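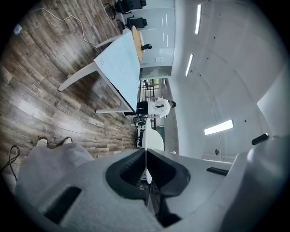 21 de agosto de 2026 — cuaderno del taller, base de filmografías

Sigo con las fichas de actores de televisión. Aurelia Dinu me dejó ayer la caja de los programas de mano de la serie *Pomare* y una nota que dice «esto es fácil». Guardo la nota como prueba.

Estado de la base: 279 fichas de intérpretes, 80 sin fecha de nacimiento fiable. El caso estrella sigue siendo Veronika Virág, que según el programa de la primera temporada nació un año, según el de la tercera nació cuatro años más tarde, y a ese ritmo en la quinta habría rodado el piloto con uniforme escolar. Dejo el campo vacío y apunto las dos fuentes.

Créditos duplicados. Bogdan Voicu sale dos veces en el reparto de *Sellari*: como «el notario» y como «voz del notario». He visto el episodio entero (cuarenta y tantos minutos que no volverán) y es el mismo papel, con una escena por teléfono. Fusiono las dos entradas. Si alguien de doblaje protesta, que traiga el contrato.

Normas que aplico desde hoy, para no discutirlas otra vez en el pasillo:

- Título original primero, título de emisión entre paréntesis.
- Los papeles sin nombre van en minúscula: «camarera», «segundo guardia».
- «Aparición especial» no es un papel. Es una negociación.
- Si la única fuente es una entrevista al propio actor, se marca con E. 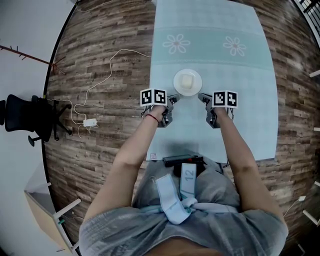 La marca E la llevan ya 200 créditos, casi todos de teatro. Los actores recuerdan muy bien los estrenos y bastante peor las cancelaciones. Myung-ja Geum propone una segunda marca, EE, para cuando el actor se contradice dentro de la misma entrevista. Me parece excelente y no pienso programarla yo.

Importación desde Skesar: 4,000 líneas en el archivo de julio, con los acentos destrozados otra vez. El guion de limpieza arregla las vocales pero convierte la ș de los nombres rumanos en un signo de interrogación, con lo cual media plantilla de *Clandine* parece dudar de su apellido. Hay que fijar la codificación antes de leer, no después. Lo escribí ya en julio, con otra tinta.

Paraschiva Dumitrescu pregunta si el telefilme de *Clandine* cuenta como cine o como televisión. Se proyectó una noche en una sala y luego pasó directo a la tele. Lo pongo en televisión, con nota al pie.

Pendiente:

- [ ] Pedir a Aurelia los programas que faltan de la segunda temporada
- [ ] Repetir la importación, codificación fijada
- [ ] Contestar a Paraschiva antes de que cambie la ficha ella misma
- [x] Fusionar a los dos notarios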